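# Skollov hand kit, two-arm set – six weeks in

Short version: good hands, bad manual, buy the longer cables. Built at home over April evenings with Orsolya, now doing candy sorting at the table.

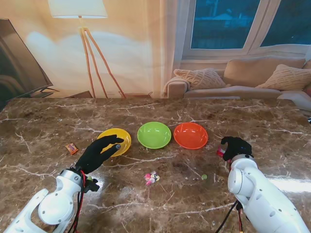
Ayanda Steyn wrote back after the first draft of this that I was being too nice about the wrist brackets, and that anyone ordering should know the screws strip if you so much as look at them. Fair. I stripped two. Sithole sent replacements, took forever, no note in the bag.

**What you get.** Two black gloved hands, wrist brackets, a bag of screws, control board. No arms – mine were already here, white ones, bought used from a guy in Umville. Paid 530 for the pair of hands. Shipping on top.

**Assembly.** Manual says one evening. Took us four. Page 6 has the left and right wrist swapped, so if your thumb ends up on the wrong side it's not you. Orsolya Sárközi spotted that one, I had already blamed the firmware and reflashed the board twice. There is a corrected page on the Skollov site but you have to dig for it.

**Cables.** Too short. With the arm stretched out the stock ones pull at the connector. I've got red on the left and black on the right now, becuase that's what was in the drawer. Leave slack at the wrist. Then leave more.

**Grip.** The good part. Fingers close soft enough for wrapped candy and firm enough that it stays put when the arm swings. Small round stuff is harder. The little hard candies roll, and on polished marble they roll a long way. Shallow bowls help a lot, tall ones got knocked over constantly in week one. I use yellow, green and orange-red, one color each, so the camera can tell them apart without any clever code.

Glare is a pain though. Shiny table plus shiny bowls plus ceiling light and the vision side gets confused, it kept going for a bright spot on the stone like it was something to eat. Lamp in the corner instead of the overhead got me most of the way. A matte cloth would probly fix it, haven't bothered.

**Software.** Runs on Zomis, free version. Setup fine. The calibration screen times out if you're slow and then you start over – do the left hand first, save, then the right. Ran 324 picks over one long weekend with the log on. Most misses were the round candies, a few were me bumping the table. Skollov rates the finger tendons for 1,000 closes before you need to retension. Not there yet, but the left index already feels a bit loose. Will update.

**Noise.** More than I expected. A whine when the fingers hold for long. Fine in daytime, not fine with someone on the sofa trying to watch TV.

**Gloves.** Get a spare pair. They pick up sugar and then everything sticks. Mine wash ok by hand, air dry overnight.

Would I buy again? Yes, at that price. Four out of five. Would be a five with a manual that had been read by somebody once, and another foot of cable.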